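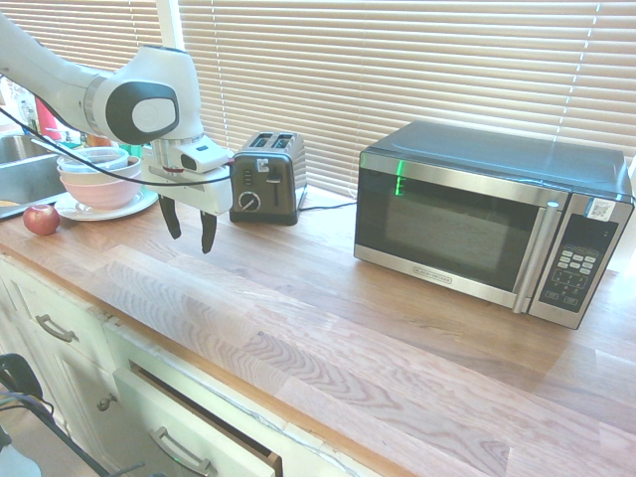

Slide 2. Why breakfast

Thank the hosts. Say the title out loud, "A Short and Biased History of Toast," and wait for whatever laugh is coming. If none, move on quickly.

Start with stale bread. For most of history toasting was a rescue operation. Bread went hard, you held it near a fire, and it came back as something you could at least put in soup. Our word comes from the Latin for scorch, so expectations were set early.

Slide 3. Toast in a cup

People floated spiced toast in wine and ale. Read the bit from my great-aunt's household book, the copy with 1601 on the flyleaf in a hand that is plainly much later. (Don't get into the flyleaf. Wichai will ask about the flyleaf. Say "over coffee.")

This is how we ended up raising a toast to people, including people we would not share bread with. Pause here and look at Napaporn, who has to give the speech at dinner.

Slide 4. Forks, racks and other people's fingers

Long forks, hinged iron racks, a child posted at the hearth to turn things. The child is the only part with a sensor for smoke, and the child gets bored.

The toast rack gets its own minute. It is a device for making hot toast cold in an orderly row. I own three. Chutima Rojanasak gave me two of them and I believe she is still angry about something.

Slide 5. Electricity arrives, one side at a time

Early electric toasters had bare wires and no opinion about when to stop. You stood there. You turned the slice yourself. If you wandered off to find the butter, you had charcoal.

Then the pop-up, and sliced bread to go in it. Each made the other look clever. Skip the patent story if we are past 65 minutes, which we will be if Thanakorn introduces me.

Slide 6. The dial

Ask for hands: who knows what the numbers mean? They are not minutes on every model, whatever your father said. On some toasters they set a timer, on others they answer to heat. On mine they are decorative.

My own setting is between three and four, a place the dial does not officially recognize.

Slide 7. Butter

Edges first. I will take questions on this but I will not be changing my mind.

Leave the last slide up for questions. Handouts are by the door, marmalade recipe on the back — Sakda's, with the sugar corrected to 500 grams. Return the clicker to the front desk.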